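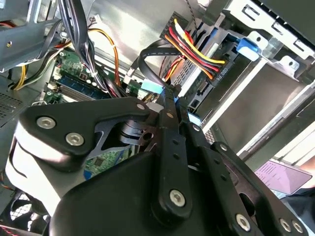 Wrist camera view: gripper inside the open case, power connector and data cable near the drive cage.

Timside Forum > Data Collection > Disassembly Tasks
Topic: Acceptance rules for drive handling examples

flovano_ops
Posted 2/1/19

Members are asked to comment on the proposed acceptance rules for the drive handling set. The set now holds 516 recorded attempts, of which 442 passed review under the present rules. The remainder were set aside for one reason: the wrist view lost sight of the drive before the fingers closed.

It is proposed that such attempts continue to be excluded. The learning system receives both camera views, and an example in which one view shows mainly cables and gripper plates is of doubtful value. Please reply before the March release is prepared.

mercado_bench
I must disagree with the proposal. The wrist camera sits close to the fingers, and partial blocking is the normal condition of this work. If every such attempt is removed, the system will be trained on an easier job than the one it will be given. Wire bundles cross the drive bay in most of the computers we receive at Mercado, and they will continue to do so after release.

I would keep these attempts and add a field that states which view was blocked.

flosura_review
Our reviewers support the present rule, although not for the reason given. The difficulty is in labeling. Each example carries a mark for the moment of first contact with the drive. Where the wrist view is blocked, two reviewers will often place that mark at different points, sometimes almost 50 images apart. A mark of that quality should not enter the set.

mercado_bench
The contact mark may be taken from the fixed camera. It is mounted beside the bench and is not affected by the cables in the same way. I attach a view from the same station for reference.

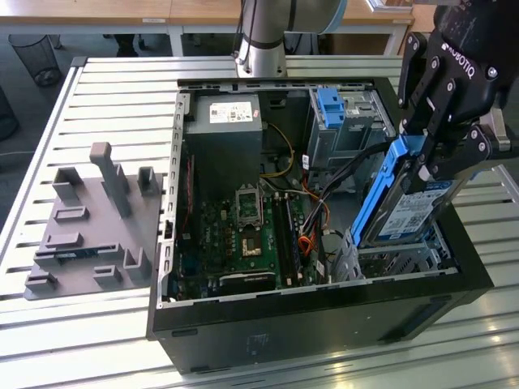

Fixed camera view: drive in its blue caddy, held by the gripper over the cage.

The tilt of the drive can be read from this side, as can the position of the fingers on the caddy. A reviewer who has both views open should be able to settle the mark.

flosura_review
The fixed view is adequate once the drive has risen above the rim of the cage. It is less so for first contact, when the drive is still seated and the gripper stands between it and the camera. I would also note that a single image of this kind does not show whether the drive is going in or coming out. Reviewers must have the full recording, and the direction should be entered by the operator at the start of each attempt.

tray_and_latch
A related question. Are removal and insertion to be kept in one set? At our station they were filed together until the autumn, and the system we trained tended to pause above the cage with the drive in hand. We have since filed them apart.

flovano_ops
They are presently in one set with a direction field. The field was left blank in a number of early attempts – these are being corrected from the recordings.

On the main question, I am prepared to amend the proposal as follows. Attempts with a blocked wrist view will be retained in a separate group, with the blocked view stated. They will not be used for contact timing. They may be used for the motion of the arm and for the final position of the drive. Attempts in which both views are blocked at contact will remain excluded.

mercado_bench
The amended text is acceptable to Mercado. I maintain that the separate group should be released together with the main set and not held back.

flosura_review
We accept the first part. We do not agree to release in March, as the second review of the group has not begun and requires 2 reviewers for each attempt.

flovano_ops
The amended rule will be entered in the collection guide. The release date of the separate group remains open, and stations should send their comments on it to this topic.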